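Search this site Search for: Go

Deckhands and listeners wanted for the Cotusska hydrophone season

Hi, and thanks for clicking through. I'm putting together a small crew to help me record underwater sound off Flenley this year, and I'd love to hear from you if you like boats, don't mind early starts and can sit quietly with headphones on for longer than is probably healthy.

The project is called Cotusska. I run it out of a shed at the Dedbridge slipway, and what I'm after is the racket that reef fish and snapping shrimp make at night, and how much of it gets buried when the ferries and prawn boats go past. We drop recorders on moorings in fairly shallow water, leave them be, then haul them up and listen. There's a lot of hauling, I should warn you!

I need two kinds of people. Deck crew come out with me to set and retrieve the moorings. You'll be coiling rope, scrubbing growth off housings, swapping batteries and writing down depths and times in handwriting I can read. You need to be over 18, able to swim and able to lift a wet mooring weight with someone on the other end of it. If you've got a coxswain's ticket, tell me in the first line of your email, please.

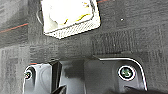

Listeners can work from home. I'll send you sound files and you'll mark up what you hear: fish chorus, engine, rain, whale (fingers crossed) or no idea. "No idea" is a perfectly good answer and I use it a lot myself. You'll need decent over-ear headphones, a computer that doesn't wheeze and enough internet to download big files. I'm hoping to get through 1,000 clips before we pull the last mooring in September, so the more ears the better.

Now, money. Deck crew get $30 an hour, paid fortnightly, and I'll feed you on the boat (sandwiches mostly, and my sister's fruitcake when there's any left). Listeners get a flat $800 for the season, paid in two halves. Katayama, the marine survey firm down the road, are lending us the boat, so you'll also do their safety induction before your first trip. It takes a morning and they pay for the parking.

No science background needed for either job. I'd sooner have someone who notices that a shackle looks dodgy than someone who can explain decibels to me, although if you can do both, wonderful.

To put your hand up, email me a few paragraphs about yourself and say which job you're keen on. Skip the formal cover letter. Or drop in at Shed 73, Dedbridge slipway, and knock loudly, as I'm usually wearing headphones.

Applications close at the end of March 2021.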